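Caldeira dish rack, gray plastic: my review after the summer

I bought this rack in June, when we moved to the flat in Brescombe and had no place for a dishwasher. Before it I used a folded towel, so my expectations were not very high.

The rack is one rectangular tray with a raised rim and many upright prongs. Plates stand well between them, also the small ones that fell over in my sister's metal rack. Bowls are more difficult. The deep ones need to lean, and then you lose the place of two plates. I wash for two persons and it is enough, but for a family I would look for something bigger.

The base is open between the prongs, so the water goes directly on the table. This was not clear to me from the shop page. If your table is wood, like ours, please put a mat or a flat tray under it. I waited too long with this and now I have a light ring that does not go away.

Cleaning takes me five minutes with an old toothbrush. The side wall has slats with small openings, and lime likes to stay there.
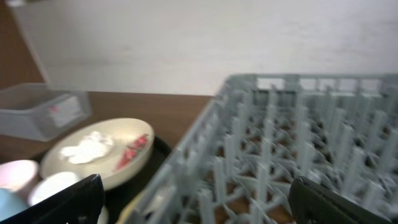

Good and less good

Good: light to carry, no rust, plates do not touch each other.
Less good: nothing catches the water, no holder for forks and knives.

I would buy it again for the price I paid, which was 11 with delivery.

Leonie Teuber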